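Home > Robotics & Automation > Simulation Software

Is the Treltis simulator pack worth paying for if I don't own the robot yet?

Posted in June by wubbles_bench

I'm looking at the Treltis household pack for a two-armed humanoid. It comes with furnished rooms, a set of tabletop tasks and a year of updates, and the price I was quoted is $313. I don't have hardware. The plan is to practice teleoperation and record some pick and place runs, then decide later whether to lease a real one. Gonetti has a cheaper pack but it seems to be single arm only. Has anyone used the Treltis one for more than a weekend? I mostly want to know if the head view is usable and how cluttered the tables get. My computer is a mid-range desktop, nothing special.

gridlock_sam

I've had it since last fall and use it most evenings. For what you describe, yes, buy it.

The rooms are the best part. You get living rooms, studies and a kitchen, and the tables are loaded from a list of objects you can edit. The default lists mix food, dishes and small stuff, so the grippers have to work between things. You can turn the clutter down in the task file if it gets to be too much.

The head view takes getting used to. The default camera is tilted, and the walls come out slanted. You also see a lot of the robot's own torso at the bottom. I left it alone for the first month and then set up a second view with the horizon leveled. My recordings still use the default one. The view below is from a table task in the living room set.
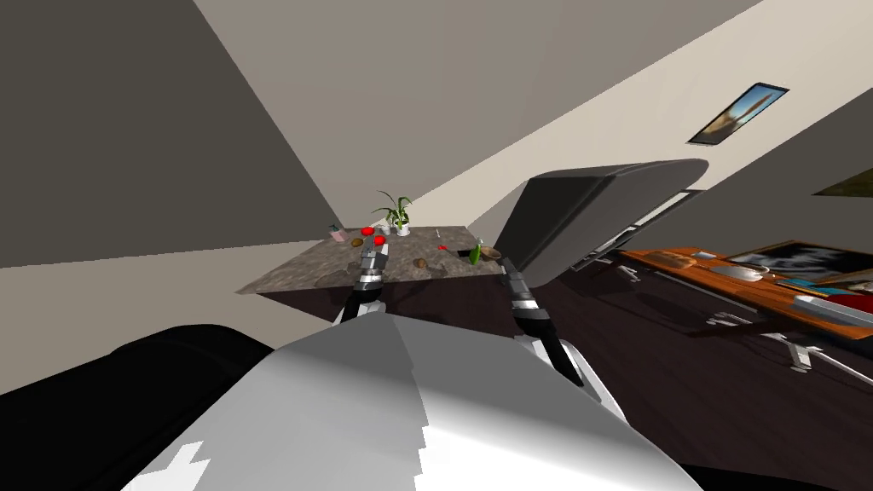
Both arms up at the stone-top table, with two red fruits close to the left gripper.

The round fruits are a good first object. The bottle is harder for me, mainly when there is a bowl right next to it as on this table. Thin things like utensils are the worst. The fingers tend to push them along the tabletop, and I usually end up resetting the run. Contact settings help a little. The Treltis manual covers them in chapter 11 and the defaults are too slippery in my opinion.

Things I don't like: the license is tied to one machine and moving it means writing to support. They answered me in a day, but it should be a button. Export works fine for joint positions and video. Depth export is a separate add-on, which the sales page does not make clear – check that before you pay if you need it.

On speed, my desktop is five years old and it runs smoothly with one camera. With three cameras it drops enough that I notice lag in the arms.

jolow_user_east

get Jolow instead, its free

mtn_hex

Jolow is free for the base install, but the rooms are bare and you build every table yourself. I did that for two months before I switched. If your time is worth anything the Treltis pack pays for itself.

One thing to add to the answer from gridlock_sam. Ask for the trial. It's not on the store page, but the Wubshet reseller gave me one when I emailed, with a couple of rooms unlocked and recording turned off. It lasted around 2 weeks and was enough to find out that my controllers worked and my graphics card did not.

I would also wait on the update plan. You can add it later at the same rate, and the first year is already in the price you were quoted.

Tagged: simulators, humanoid, teleoperation, tabletop tasks, buying advice

Comments

wubbles_bench: Thanks, this helps. I'll write to the reseller. I don't need depth for now.

gridlock_sam: Didn't know about the trial. Do that first.

pinion77: Does it support foot pedals? I can't find it anywhere in the docs.

mtn_hex: Yes, they show up as a generic controller. You have to map them by hand.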